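Workshop tips: planning and paying for a small bench robot

Written by Cleiton Amaral for the Skatcombe workshop pages. Last updated 18 May 2020.

These notes are for small repair shops and home workshops thinking of buying one arm for light, repeated jobs such as sorting cells, filling holders or loading trays. They cover what to sort out before you ask for a price.

Start with the job

Write down one job from start to finish, including where the parts come from and where they go. Ours was moving loose batteries into a holder. Time yourself doing it by hand for 20 minutes, and note how often you stop to turn a part round. If the job comes up less than once a week, leave it as a hand job and spend the money on better trays.

Split the budget

The arm is the part everyone prices first. Keep 60 per cent of the total for the arm and its controller. The rest has to cover the gripper, the table, the wiring and any guarding. Hold back 10 per cent until the first month is over, and spend it on whatever you got wrong. Ask whether the gripper fingers are included. Meden quoted us with fingers and Guimarães quoted without, and the two totals looked further apart than they were.

Lay it out before you order

Ask the supplier for a simulation using your own table size. Lilix did ours as part of the quote. Check that the arm can get to the far side of every container, and that the wrist doesn't have to fold back on itself over the nearest one. High-sided boxes need more clearance above them than shallow trays. Look at how much table is left over too, as you may be able to buy a smaller one.
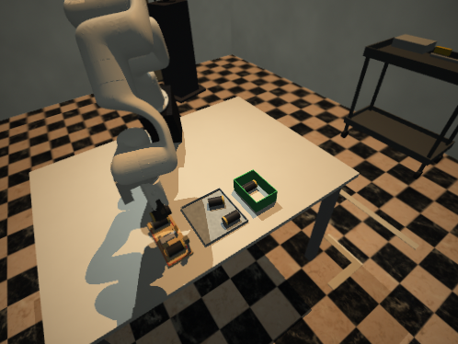

Simulated layout with the gripper over the battery holder, and the tray and green box to its right.

Change one thing at a time when you ask for a new version. Moving the tray and the box together makes it hard to tell which move helped.

Trays, boxes and holders

Buy spares of anything that holds parts. We keep 6 trays of the same pattern, so a cracked one can be swapped without teaching the positions again. Mark the place of each container on the table with tape or a corner stop. Matt surfaces are easier if you plan to add a camera later.

Floor and power

Measure the doorway as well as the floor space. Fit the socket before delivery, on its own switch. Leave room to walk all the way round the table with a trolley.

Questions for the supplier

Who pays for carriage if it goes back?
Is training in the price, and for how many people?
How long do spare fingers take to arrive?
Does the quote still stand in June?

Get the answers in writing and keep them with the quote.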